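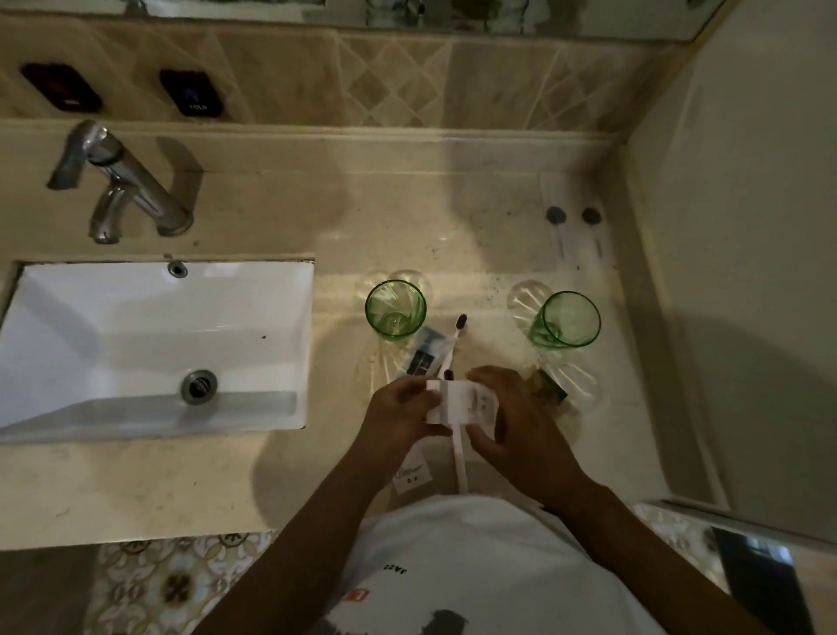 Second photographer fell through, wedding in June - split the day or find a replacement?

Posted in Weddings > Photography and video
Posted by huvness_bride
January 11, 2019

Ok so long story, will try to keep it short. We booked a photographer last year through a small studio called Lorby. Package was two photographers, 8 hours, online gallery plus an album. Paid the deposit, signed, all good. Got an email last night saying the second shooter has moved out of state and they "may or may not" be able to find another one before June.

The main photographer is still coming. She's great, we did the engagement pictures with her and I have no complaints at all. But we picked that package because of the second person. My fiance is getting ready at his parents' place and I'm getting ready at the Huvness, which is the hotel next to the venue, and the drive between the two is 36 minutes with no traffic. So one person can't do both. I mean they can, but not well.

Things they've offered:
- knock some money off and just have the one photographer
- add an hour to the end of the night instead
- wait and see

I don't want the extra hour, by then it's going to be my uncles dancing and people looking for their shoes. And wait and see makes me nervous. The contract says "two photographers" but it doesn't give a name for the second one, so I don't know if they've broken anything yet.

Also, would it be rude to find my own second shooter? A coworker used somebody from a place called Kaushik and her pictures were really nice, but I don't know if two photographers from different companies will even work together. Do they share the pictures? Who edits?

Ceremony is at 3 if that matters. Outdoors, weather permiting. Dinner after in the same building. Getting ready pics matter to me a lot more than the reception ones, my mom is doing my hair and I really want that.

Any advice welcome, I have to write back to them soon.

barnlight_photo
Member, Weddings and Portraits

I shoot weddings, been doing it a while, so this is from the other side.

First - read the contract again, the whole thing. Look for a line about substitutions. Most of us have one, something like the studio can send a photographer of similar skill if somebody is sick or leaves. If that's in there then they have every right to swap the second shooter, but they still have to send one. "May or may not" isn't a substitution. It's a change to the package, and you get to say yes or no to it.

Second, do not wait and see. June is busy and the good second shooters get booked early. Write back and give them a date. Something like, please confirm a second photographer by the end of next month, otherwise we'd like the price difference back and we'll make other plans. Polite, short, in an email so it's in writing. Don't do this by phone.

About bringing your own. Ask first, please. A lot of contracts say the studio is the only professional shooting that day and you could be the one breaking it. Given the situation I'd be surprised if she said no. What I'd want to know if it was me:

who is it and can I see a full wedding from them, not just the best ones off the website
are they working under me or on their own
who keeps the files
who edits

Editing is the big one. If Kaushik edits theirs and Lorby edits hers you get two sets that don't match. One warm and one cool, black and whites that look nothing alike. Looks odd in an album. Cleanest way is Lorby hires the person for the day, they hand over the raw files at the end of the night, and she edits the lot. Not everyone will agree to that and some charge more for it. Worth asking though.

Also make sure both of them set their camera clocks to the same time before they start. Sounds like nothing. I once sorted a whole wedding by hand when the clocks were off and never again.

If you do end up with one photographer it isn't the end of the world. With a 3 o'clock ceremony there's time. She goes to the groom first, late morning, gets him and the guys dressed and the details, maybe 40 mins total, then drives to you and stays. You get the hair and the dress and your mom. He gets less but from what you wrote he might not mind? Ask him. You do lose a bit of your 8 hours to the drive, so ask them not to count it. That's a fair thing to ask for.

Or he gets dressed at the hotel. I know he wants his parents' house. But one more room for the morning probably costs less than a photographer.

mrs_k_to_be

Following bc we're with Lorby too, for the fall!! Nobody has emailed us anything. Going to check now.

Cistau_weddings
Member, Venues

We run a small venue and see this a fair bit. Agree with most of what's above, couple things to add.

Outdoor ceremony with one photographer - think about where she stands. With two you get one at the front on his face and one at the back on yours. With one she has to pick, or move, and some officiants don't like anybody moving once it starts. Ask yours. If she has to stay put then decide now whose reaction you want coming down the aisle. Usually she can get the groom with a quick turn but it's luck.

Family pictures take longer too. No second person to go round up the next group. Give the list to a loud cousin who knows everybody. Keep the list short, we tell couples some 8 groups is plenty and after that people start wandering off to the bar and you don't get them back.

Have a rain plan for the portraits as well as the ceremony. Everybody has one for the ceremony. Walk around inside the building with her at the time of day you'll be using it, see where the window light is. Our best spot is a hallway by the coat closet and I'd never have guessed that.

On the money. Don't take the first number they give you for dropping to one. If their price list shows a one photographer package and a two photographer package, the difference is what you should get back. If the list isn't on their website anymore look in your old emails, they'll have sent you a PDF or something when you first asked.

And check if the album is still the same size. We had a couple who got moved to the smaller package and the album quietly went down with it, they only found out when it came in the mail.

Would not mention the coworker's photographer until you know what Lorby says. One thing at a time.

huvness_bride

Thank you both, this is so much better than what I was going to send (it was long and a bit whiny). Found the contract. There IS a substitution line, "a photographer of equal experience will be provided", so I'm quoting that back to them and giving them until the end of next month like you said. Asked about the album as well.

Fiance says he doesn't care about getting ready pictures but his mother does, so the hotel room is a no for now. Going to ask about the drive time not counting. Did not know about the clocks thing - writing that down.

Will update when I hear back.

barnlight_photo
Member, Weddings and Portraits

Good, that line helps you a lot. If they come back with a name ask for a full gallery from that person before you say ok.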